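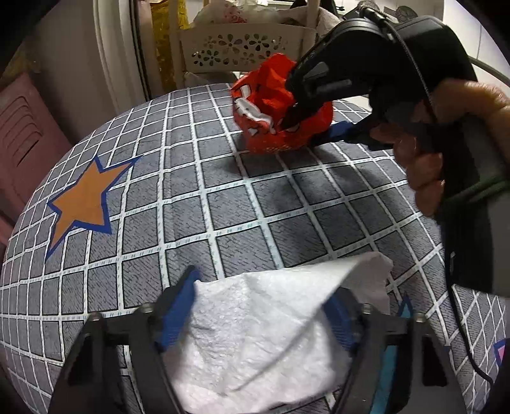

I finally sorted out the round table this morning. It had turned into the spot where everything from the kitchen and bathroom gets put down and then stays put down.

Tissues and paper towel first. I fold the clean ones and keep them for wiping out the sink. Anything too far gone goes in the bin. The grey checked tablecloth is staying on until December, when I'll buy a new one. I've seen one I like at Denel for $115, but I'm not paying that for something that gets tea on it.
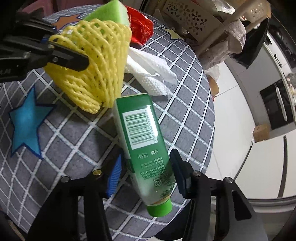 Mesh fruit sleeves are the other thing I can't seem to throw out. The yellow foam ones are good for packing glasses, and the red mesh bags are handy for scrubbing pots when the sponge is past it. Bernadette Picard from next door takes any spares for her garlic.

Green bottle goes back to the bathroom. I stand mine on the cap so the last of it comes out, and I've stopped buying the 750 mL refills because they leak in the cupboard.

The cream plastic rack can stay where it is, with the paper towel roll on it. I might look for a second one the same colour. If anyone has seen them for sale lately, leave a comment.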